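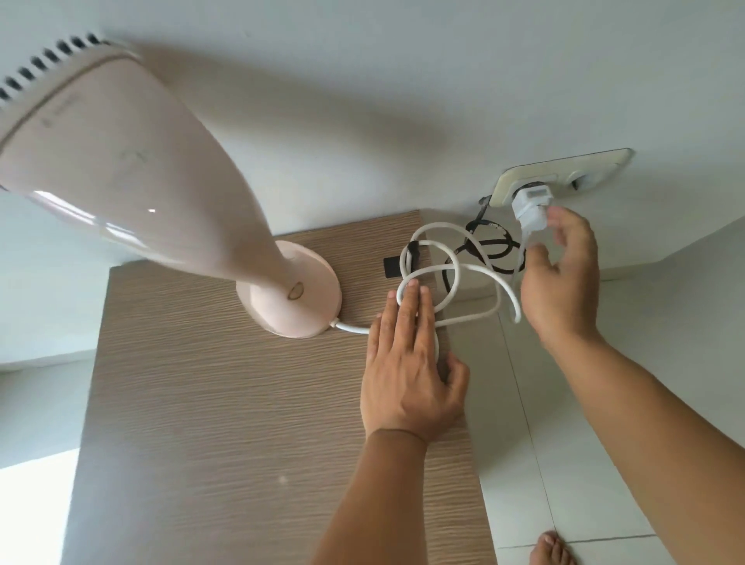
I've been meaning to write something about joining a choir as a grown-up, because a few of you asked after I mentioned it last month, and I've got a cup of tea and a free evening, so settle in. This may go on a bit.

I hadn't sung in front of another human being since school. I sang in the car, obviously, and to the dog when we had one. Then in September we moved to Braltatness and I didn't know a soul, and there was a card up in the baker's window that said Clamureo, mixed voices, no audition, bring a pencil.

The pencil is what got me, I think. I went home and found a pencil before I'd even decided to go.

My first evening I got there much too early and sat in the car park with the heater on, watching people go in and trying to work out whether they looked like Proper Singers. They looked like people carrying cake tins. So in I went.

They asked me what I was and I said "new" and they said no, love, what voice. I had no idea! Somebody played me a few notes on the piano, I went up as far as I could and down as far as I could, and they put me with the altos. I've been very happy there ever since.

For anyone who's worried about not reading music: I can't either, or couldn't. You learn that when the dots go up, you go up. After that you mostly lean towards whoever is next to you and sounds sure of themselves. By week 7 I was following along reasonably well and only getting lost at the page turns.

(Mark your page turns. That's what the pencil's for. Also mark where to breathe, and draw a little pair of glasses over the places where you keep forgetting to look up at the conductor. Mine has so many pairs of glasses it looks like an optician's.)

The hard bit for me was singing a tune that isn't the tune. Sopranos get the part everyone knows, and altos get a long row of the same note and then a funny little step down. On its own it sounds like a person humming while looking for their keys. Then the other three parts come in round you and it's so lovely that I forgot to keep going the first time.

We rehearse at the old Ketilsson hall, down past the chandler's, which has a gorgeous high ceiling and one radiator. Wear layers. I own fingerless gloves now and I'm not ashamed of it.

We did our winter concert over in Taklow, in the chapel, all of us on a coach with the windows steamed up, running through the tricky bars all the way there. The driver knew the bass line by the time we arrived. He had rather a nice voice too and I gather he's been sent a card.

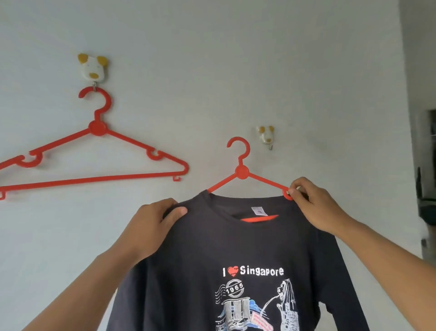 Concert dress is all black, by the way, and nobody will mind if yours is a slightly different black from everyone else's. Long sleeves, comfy shoes, nothing that jangles. Sort it out the day before if you possibly can. You will not want to be thinking about creases when you could be fretting over your second entry.

And eat something! I didn't, out of nerves, and my stomach made itself heard during the quietest verse of the quietest carol. The woman beside me slipped me a mint without moving her eyes from the conductor, which I thought was a tremendous bit of skill.

I came in early once, all by myself, on a very clear "oh". I wanted the floor to open. Afterwards I apologised to the whole row, and three people told me about the time they'd done it, one of them on local radio, and I felt a great deal better.

Somebody asked about cost. We pay by the term and the music is lent out, so I've spent more on biscuits for the break than on anything else. Other choirs will do it differently, so do ask before you go along. Most will let you try an evening or two for nothing.

Somebody else asked whether it's a church thing. Ours isn't, though we sing plenty of church music, along with sea songs, a bit of old pop and one very odd piece about herring in 11 verses that I've grown terribly fond of.

If your voice feels rusty, hum while you wash up. I do it for the length of the washing-up and no more, then have some water. My top notes have come back quite a way since autumn, and the neighbours still say good morning.

Spring programme gets handed out next week and I've heard there's a solo line for an alto. I shan't put my hand up. I have been practising it in the kitchen, mind you.

Right, my tea's stone cold. If you're in a choir, tell me what you're singing this term, and if you're thinking of joining one, go and find a pencil x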